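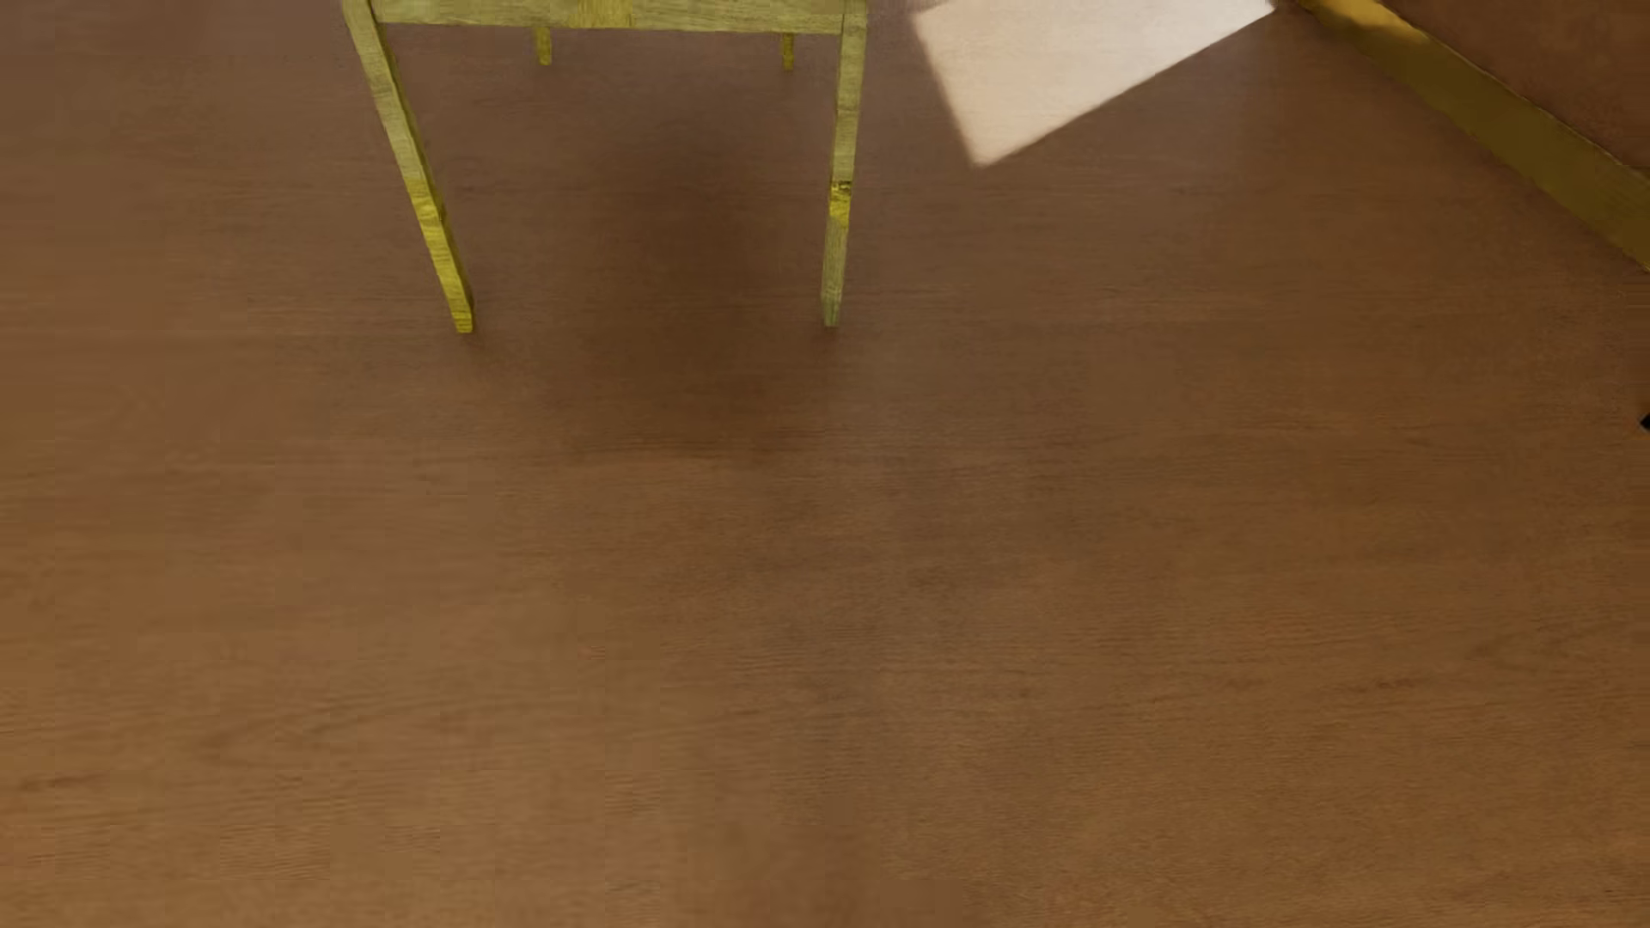
I've been meaning to write about work for months, and since my sister keeps asking what I do all day now that "the robots do it," this one is for her (and for whoever else wanders in).

Quick background for new readers: I'm at Nerkik, on the team that gets floor robots ready for hotels and offices. Ido is the one I spend most of my time with. It moves chairs, cleans underneath and puts them back, and before it goes anywhere near a real lobby it practices in simulated rooms. Plain wood floor, a bit of wall with a baseboard, a piece of furniture with four legs to steer around. I love those rooms! They're so quiet.

When I started, every test was done by hand. We had a hall with taped lines on the floor, and two of us would drag furniture into position, start the robot, write down what it did, drag everything back and go again. My knees still remember it. On a good day we got through a couple dozen layouts, and by late afternoon you'd be so tired that you'd forget which chair you'd just moved.

Now the layouts get generated overnight by a tool we call Hopkin. I came in one morning in June and it had run 2399 of them while I slept. I made coffee and just sat there scrolling. The overnight goal had been 2000, so I was grinning like a kid.

What I didn't expect was how much my own day would change. I don't carry chairs anymore, I look at floors. I look at how light falls across the planks, at the dark spot under a seat, at pale patches that might be sunshine or might be a mat. A robot that treats a bright patch as an obstacle will go around it forever, and a robot that treats a mat as light will drive right up onto it. So somebody has to go through the runs and decide which ones are worth learning from, and that somebody is me and Reda Fahmy.

Reda ran the old hall for years, and I'll admit I was worried about him when the hall closed. He hates computers, or says he does. But he knows furniture. He'll glance at a chair in a simulated room and tell you that the legs splay too much and a real one would rock on an uneven floor, and then we go fix the model. He types with 2 fingers and he's the best reviewer we have. Last month they gave him a proper title and a raise, and I cheered so loudly that people came out of the kitchen.

It hasn't been smooth for everybody. Two of the folks from the hall moved over to the Flesance site to do installs, and they miss being home for dinner. I miss them too. We used to talk all day while we hauled stuff around, and reviewing is mostly headphones. Reda and I have started doing the first hour together at one screen, out loud, arguing about baseboards. It's slower, and we catch more that way.

We're at 3127 reviewed rooms between us. Next up is furniture with casters, which Reda says will be a nightmare, and I can't wait. I'll post again once we've tried the first batch!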